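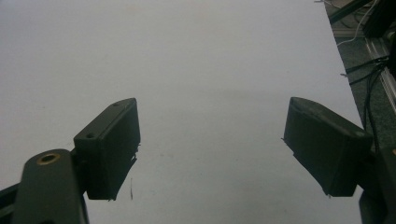
Sep 29, 2019

Grip tape again. The strip on the left pad has started to fray along its lower inside edge and the right one is going the same way at the corner. I replaced both in January and expected them to last longer than this, though in January we were doing far fewer takes. Carter Lachance wants to try the rubber sheet from Killero, which is thicker. Thicker means the fingers close on a different number, and a different number means the width calibration has to be redone on both tools. I have told him we can do it after the Grinby set is finished.

The Grinby set is the cup and saucer task. Pick up the saucer, put it down on the table, pick up the cup by the body and not the handle, put it on the saucer. A person does it in a few seconds without thinking. With the hand tool it takes me nine seconds when it goes well. Carter Girard is quicker but tips the cup on the way down, and the arm copies him faithfully, tip included. We found this out last week when we played the trained policy back and it gave the same small flick at the end that he does. He watched it with some interest. We have dropped those takes and he is re-recording them.

Notes on the session, before I forget.

Started late, as the tracking was drifting. The table top is pale and almost featureless, so when the fingers are low and pointed straight down the camera has very little to hold on to apart from the floor and the cables past the edge. If I tilt the tool so that more of the floor is in view, tracking settles, but then the approach is not the one I want the arm to learn. Lachance suggested a printed cloth. Girard said that if we train on a printed cloth we will get a robot that needs a printed cloth. Both are right. For now I begin every take by holding the tool up and sweeping it slowly across the room, then come down to the table. That gives the tracker a decent map before it has to cope with the blank part. Lost two takes after that, against a good deal more before it.

Recorded 14 usable takes. Lachance checked them at the desk while I carried on.

Things that went wrong:

The saucer is too shallow to grip from above. The pads slide up the rim and close on nothing. I have to bring one finger under the lip, which needs the tool rolled to the left and the wrist bent in a way I can keep up for only so long. The arm has no such complaint, but it does have a joint limit close to that pose, and I can't feel the limit when I am holding the tool. That is the main trouble with doing it this way. My arm and the robot's arm do not reach the same places, and the software only says so afterwards, when it tries to fit the path and reports that it can't. One take was thrown out for this. I would like a warning tone at the time. Wrote it on the list, under the other request for a warning tone.

Closing speed. I squeeze the trigger harder when I am tired. You can see it in the width plot: early takes have a gentle slope and later ones are close to a step. The policy will learn some average of the two, and I don't want the average. Plan is to stop for a rest every nine takes whether or not I feel I need it.

Shadows. The pads throw a soft shadow on the table and it changes when somebody stands behind me. Girard stood behind me. Marked those takes and kept them, as the arm will have people near it too.

In the afternoon we compared this with driving the arm directly from the leader arm. I had not used the leader since the Devside job and had forgotten how heavy it feels. The advantage is plain enough: whatever I record, the robot has already done it, so there are no joint limit surprises and no fitting step. The cost is time. Each take on the leader needs the cell to be clear, the arm brought home, the brakes off, and one of us with a hand near the stop. I also overshoot more, because I am judging depth from a few feet away and have no feel for contact. With the hand tool I know when the cup touches the saucer. I hear it and I feel it through the grip. On the leader I put the cup down onto the saucer from slightly too high nearly every time.

My view tonight is that the hand tool is right for most of this task and the leader for the saucer pick, where the arm's own limits matter. Lachance doesn't like mixing the two. He thinks the timing will differ enough to confuse the training. He may have a point – my leader takes are much slower, with long pauses before each close while I make up my mind. We could trim the pauses. We could also train one policy on each and look at where they fail. I would sooner do the second, as trimming by eye is how we got into trouble on Devside.

Amarasinghe have asked again whether they can have the drawer task moved forward. I said I would answer after we have run the cup task on the arm. The drawer will be easier in some ways, since the handle is fixed and stiff, but the pull is long and I already know the hand tool will slip on it with the tape as it is. So the tape question comes back round. If the Killero sheet grips better it may be worth losing a morning to recalibration before the drawer and not after it.

Small jobs:

Clean the specks off the table top. Some of them show up in the wide view and I'd like them gone or at least constant.

Tie back the cables on the floor by the rail. I trod on one during a sweep and the jolt is there in the path, a neat little spike.

Check the threaded insert in the left link.

Ask Girard to write his initials in the take log. I can tell which are his from the flick, but that won't work once he has cured it.

Charged both tools and copied everything to the second drive. The copy was still running when I left, so I need to check the file sizes first thing before anyone wipes the cards.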